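Two days at the Drerkbridge Storage Fair

Last updated: December

I went to Drerkbridge to look at bins, and I would like that on the record before anyone suggests I was there for the beach.
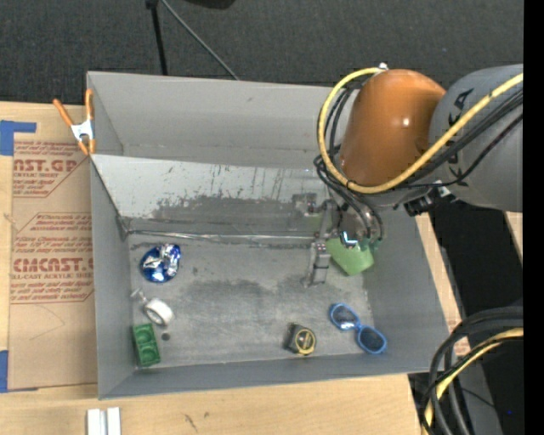
Tekle Berhe reckoned I'd be bored by lunch on the first day, that a tub is a tub, and that anybody who drives that far to compare lids deserves whatever the motel gives them for breakfast. He was wrong about the lids. On breakfast I have to give him the point.

The fair runs for two days at the old wool stores, a long brick building down by the river with a roof that ticks in the heat. Entry is 12 dollars, and for that you get a wristband, a tote bag and a map on which north has been left to the imagination. I walked in at ten past nine and found myself at the loading dock, where a man with a clipboard looked at my wristband, looked at my tote bag and pointed back the way I had come without once opening his mouth.

Inside it's bigger than I expected. The main floor is given over to the trade: crates, tubs, stacking drawers, shelving, pallets, and a whole aisle of castors that I will get to. Up the stairs is what the program calls Home Solutions. Most of the visitors head straight up there with a look I recognised from the January sales.

I started downstairs with Totulside, who make crates for orchards and have the biggest stand in the place. Their new apple crate folds flat. A young woman in a green polo shirt folded it flat, unfolded it, stood on it and invited me to stand on it as well. I did, holding a coffee and the tote bag, and for a moment I had a very good view of the fair. She told me the hinge was where all the money had gone. I asked what happened when a hinge broke and she said you posted it back, in a voice that made me think she had been asked before by people who grow apples for a living.

The castor aisle, then. If you have ever pushed a trolley that wanted to be somewhere else, the castor aisle is your chance to meet those responsible. There was a test track made of bitumen, cobbles, wet tile and a strip of carpet from what must once have been a pretty grand pub. You could take any trolley down it. I took several. The rubber wheels were lovely on the tile and hopeless on the carpet, the hard nylon ones were the other way about and made a noise like a drawer of cutlery falling down a well. A bloke waiting behind me said the big soft grey ones were the only ones worth having and that he'd had his for 11 years. He didn't say what he pushed on them and by then it felt too late to ask.

Lunch was a van. The queue was long, the pies were fine, the sauce was extra. Everyone ate on the river wall and the talk along it was almost entirely about resin prices, apart from two women on my left who were having a real argument over whether a tub should be see-through. One held that if you can't see what's in it you'll buy another of whatever it is. The other said that if you can see what's in it you have to look at it. I've thought about this more than about anything I heard from the stage.

There was a stage. The afternoon talk was given by the design manager from Saha and was called The Lid Is a Promise. I'd come prepared to enjoy this for the wrong reasons, and some of it did go that way – there was a slide with a sunrise on it – but the middle section was very good. She put up a row of lids from the company's own back catalogue and went through what people had complained about in each. Too tight for older hands. Too loose for a ute. Warped if left in a shed over summer. Identical to the lid of the next size up apart from 10 millimetres, so that every household in the country owned one of the wrong one. She got a proper laugh for that, and it was the laugh of people who had been hurt.

Upstairs on day two was harder going. Home Solutions is where storage stops being about apples and starts being about you. Sidura had built an entire fake pantry, very white, stocked with jars of lentils in descending order of redness. I watched a man pick up a jar, admire it, and put it back slightly out of line, and I watched his wife fix it. Their salesman asked me what my biggest challenge was at home. I said moths. He wrote it down.

Prices, for those who asked: the show discounts are real downstairs and mostly theatre upstairs. If you want crates, go in the last hour of the second day, when the exhibitors are looking at their vans and working out what has to fit back in. I picked up a pair of deep stacking tubs that way for less than I'd spent on pies.

Getting there is simple enough by car. The train goes to within a short walk of the wool stores, though the walk is along a road with no footpath and a good many trucks, all of them carrying, I suppose, crates. Parking is in the paddock opposite. It was dry when I arrived and it was not dry when I left, and I would suggest anyone with a small hatchback gets in early and stays up near the gate.

The motel was the Motel. Toast came in a paper bag, through a hatch in the wall, at half past six in the morning. I'd booked for seven-thirty. I've since told Tekle Berhe it was excellent.

The tubs are in the hall. The lids fit, and I haven't decided what goes in them yet.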